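Le mug

Le mug, c'est cette grande tasse droite à anse que l'on remplit sans soucoupe, et j'avoue que je lui consacre cette page avec un peu trop d'enthousiasme ! Le mot nous vient de l'anglais (les Québécois disent plutôt « tasse », tout simplement). Chez moi il y en a des blancs, des noirs, et même un nacré, mon chouchou. 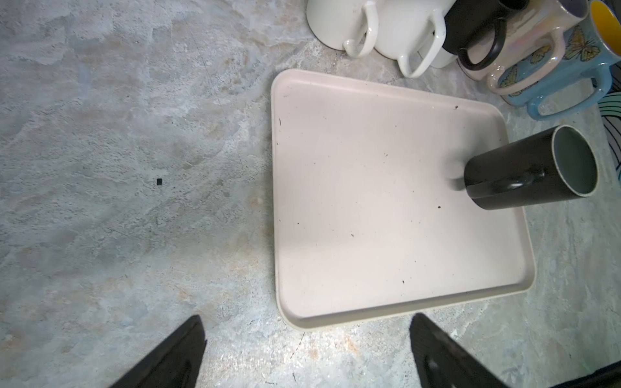

Côté rangement, deux écoles : l'étagère ou le plateau. Mon amie Bronisława Olszewski ne jure que par le plateau à rebord, facile à transporter d'un coup – moi, j'en mets 3 dessus, jamais plus. Pour le lavage, une éponge douce suffit, anse comprise.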